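# How to prep a room for an assist arm without wrecking the staff's day

I've helped put arms into two daycare centers now, and both times the sales deck promised "hours back." I didn't see hours. I saw a few minutes here and there, and a lot of new small chores. If your center has already signed with Vostix or anyone else, these are the steps I'd follow. If you haven't signed, read step 1 and then go for a walk.

## 1. Write down the job before the vendor does

Sit with the people who do the work and list every touch. For bottles at our Lepik Street site it went: collect, empty, take apart, wash, check the nipple, dry, put back together, label, shelve. The arm was sold to us as "bottle handling." It picks up a bottle and puts it down somewhere else. Everything in between still belongs to a person.

Put names next to the touches that stay. Danjuma Onuoha runs our infant room, and his list was longer after the install than before it. He now resets the pickup spots and clears dropped items. Get that into the job description and the schedule. Otherwise it gets done on somebody's break.

## 2. Test with your own stuff

Vendors like to demo with a plain cylinder on a bare gray mat. Your bottles have handles. Your tables have cloths on them, and there's a stuffed animal on everything.

Ask for a trial in these conditions:

- the bottles parents really send, including the clear ones with side handles
- whatever cloth or mat you normally use, patterns and all
- toys and food containers left where they usually end up

Clear plastic is the one to push on. You see the pattern of the cloth right through it, and a shiny streak down the side changes with the light. Run the trial in the morning and again late in the day with the lamps on. A vendor who wants you to switch to solid-color bottles is asking your families to buy around the machine. Say no, or at least make them put it in writing. 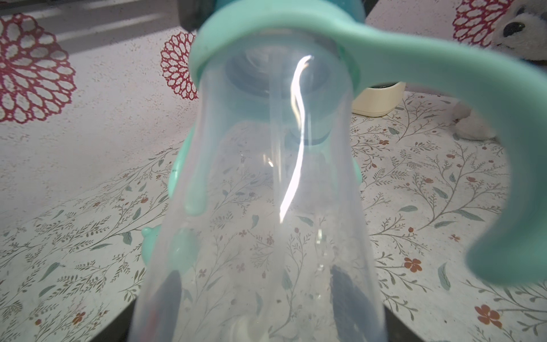
*Clear bottle with mint-green handles, held between the gripper fingers over a flowered cloth.*

Look at where the fingers land. You want them on the body of the bottle and clear of the handles. If the grip is creeping up toward the collar, stop and have the tech fix it before you go on.

## 3. Keep a tally, on paper

The Vostix dashboard counts "completed cycles." A cycle counts as completed if a person walked over and nudged the bottle, so ignore that number.

Tape a sheet to the wall with two columns, "did it alone" and "I helped." Keep it going until you have 400 picks. It's boring and people will forget, so let them forget some and don't scold them. Darius Mägi, who did our install, wasn't thrilled with the sheet, but he ended up using it to find a bad pickup spot next to the sink.

## 4. Keep it away from feeding and sanitizing

Moving bottles is fine. Deciding that one is clean isn't, and neither is deciding whose it is. Labels get read by a person, out loud if two kids have the same model. Don't run the arm with children in the room, whatever the brochure says about soft stops.

## 5. Settle the staffing question early

Your staff will ask if hours are getting cut. Answer before install day. At our second site, Drernow, management said "we'll see how it goes," and two good aides were gone by December. Maybe they'd have left anyway. I doubt it.

If minutes do get freed up, say where they go. Ours went to floor time with the babies, on the written schedule, with a name on it.

## 6. Plan for the off days

Keep the old drying rack. Keep the old checklist too, and train new hires on the hand method first. When the arm is down, the room should run the way it used to, with no phone calls.

Last changed Jul 27, 2022: added the paper tally. I still need to write up what we did about the support contract.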